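Teaching Robots by Demonstration
Unit 4 Handout: Collecting Tabletop Demonstrations with Hand-Held Grippers
Instructor: Selvaraj Cassim

4.1 Purpose of this unit

Units 1 through 3 treated demonstration as something done on the robot itself, either by guiding the arm through a motion or by driving it from a remote station. Unit 4 moves the demonstration away from the robot. The demonstrator holds a gripper of the same jaw geometry as the one fitted to the arm, performs the task directly, and records the view from the tool together with the jaw opening. The arm is needed only at the time of playback and evaluation.

Students are expected to have read the Thambiah lab manual, chapters 2 and 3, before the session. The material on remote control from Unit 3 will be assumed and will not be repeated.

4.2 Three ways of showing a task

Guiding by hand. The demonstrator moves the arm while its motors are set to yield. Joint readings are exact. The demonstrator's own arms and body tend to enter the camera view, and the method is tiring over long sessions.

Remote control. The demonstrator operates a leader device and the robot follows. What is recorded is what the robot did, including its delays and its limits. Contact is hard to judge, and new operators commonly press too hard or stop short of the object.

Hand-held gripper. The demonstrator feels contact through the handle and works close to normal speed. The position of the tool must be estimated after the fact from the recorded motion. Some motions that are easy for a person will be out of reach for the arm, and these have to be removed before training.

The course uses the third method for the graded exercise. The comparison in Section 4.7 requires that each team also collect a small remote-control set on the Provatum bench.

4.3 Objects and surfaces

Small household objects are preferred over machined blocks. They differ in gloss, stiffness and outline, and a policy trained on them is more useful outside the laboratory. Glossy and translucent surfaces deserve particular attention. A highlight on a curved body shifts as the tool moves, and a vision model trained under one light may come to rely on it.

Cloth-covered surfaces are permitted and encouraged. Folds alter the local height of the surface, and pattern in the cloth gives the tracking software points to follow. Students should not smooth the cloth between episodes unless the task sheet calls for it.

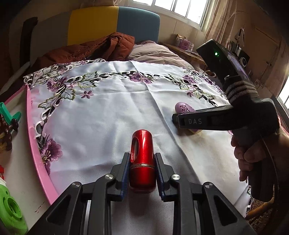 Figure 4.1. Red cylindrical object held upright between the gripper jaws, with a second hand-held device at right.

When two devices are used over the same surface, each is recorded as a separate stream with a shared clock. Demonstrators must confirm in the Lineo console that both streams are live before the first grasp. An episode in which either stream drops is discarded whole. Partial episodes may not be repaired by copying segments from another attempt.

4.4 Grasp and approach

The following rules apply to every recorded episode.

Begin with the jaws fully open and clear of all objects.

Approach so that the target stays in view between the finger pads. If the jaws hide it, back away and choose another angle.

Close at a steady rate. Sudden closing produces a step in the jaw signal that the arm cannot reproduce.

For upright holds, bring both pads to the body of the object at the same height. Uneven contact turns the object as the jaws close.

Hold for 2 seconds before releasing.

Release, withdraw along the line of approach, and end the recording only when the tool is at rest.

Each team member records 20 episodes for each assigned object. Practice attempts are not counted and should be recorded under the practice label, so that they do not enter the training set by mistake.

4.5 Selecting among neighboring objects

The second half of the exercise places several objects close together. The demonstrator picks the one named on the task card and leaves the others undisturbed as far as possible. Spacing matters here, as the outer faces of the jaws may touch a neighbor before the pads reach the target.
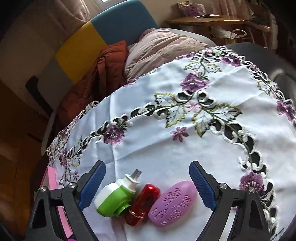 Figure 4.2. Three small objects in a row between the finger pads: plastic bottle, red oval container, bar of soap.

Before each attempt, the demonstrator should settle three questions: which object is named, from which direction both jaws can pass, and what the jaws will touch on the way down. For a low, flat object such as a bar of soap, the pads must come close to the cloth. Pressing into the cloth drags it and shifts everything resting on it. For a bottle lying on its side, close across the body and keep clear of the cap.

An episode in which a neighbor moves is kept and marked "disturbed." It is not a failure for grading purposes. These episodes are used in Unit 6.

4.6 Labeling and submission

Files are uploaded to the Trekitz server in the format given in Appendix B. Each episode carries the task card number, demonstrator initials, device side (left or right), and one outcome label: complete, disturbed, dropped or practice.

Teams submit 200 episodes in total, of which no more than 60 may carry a label other than complete. The upload closes at 5:00 p.m. on the last day of classes in February.

4.7 Written report

Compare the hand-held set with the remote-control set on time per episode, smoothness of the jaw signal, and rate of discarded recordings. State which episodes were removed as unreachable and how this was decided.

Reading for Unit 5: Thambiah lab manual, chapter 5, and the notes on time alignment.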